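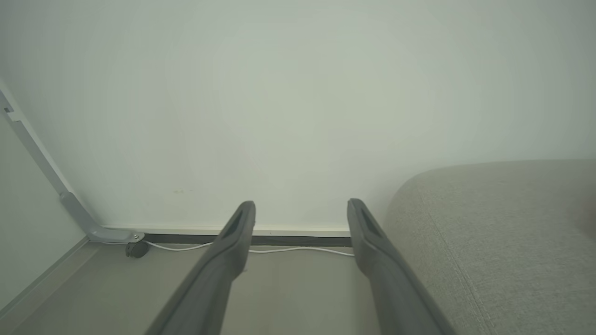
According to Hawi Abera, a cable on the floor is fine as long as it stays near the wall. She wrote that to me after my last column, and I have heard the same thing from enough people that I want to answer it properly.

I don't think it is fine. A thin white cable against a white baseboard is easy to forget, and a forgotten cable is the one that gets rolled over. If the desk or table near it is on casters, it will move a little every time someone leans on it. Sooner or later a caster ends up on the cable. You won't notice until the charger quits.

The other problem is cleaning. People vacuum up to a cable and stop. They don't pick it up, run the vacuum along the wall and put it back. I rented the same apartment for years and I know I didn't. When I moved out in January, the strip of floor behind my desk was the dirtiest part of the place, and the wall just over it had marks I had never seen. I had repainted that room once and spent $163 on it. The cable stayed on the floor the whole time.

Hawi's second point was that cable covers are ugly. Some are. The wide plastic ones look like something from an office hallway. But you don't need a cover. A few adhesive clips along the top of the baseboard will hold a thin cable, and white on white hardly shows. If the baseboard is too narrow for clips, run the cable under the desktop and down one leg with two or three fabric ties. Leave some slack if the desk moves.

Nahom Belay rents out furnished rooms and tells me he won't put clips on a fresh wall, as the adhesive can take the paint with it. That is a fair objection. Put them on the trim or on the furniture and leave the wall alone.

I'm not asking for a perfect room. Plain walls and a clear floor are easy to live with, and most of us already have the walls. The floor takes maybe half an hour. Pull the desk out, wipe the baseboard, get the cable up off the ground and push the desk back. Do the one behind the bed too while you have the clips out.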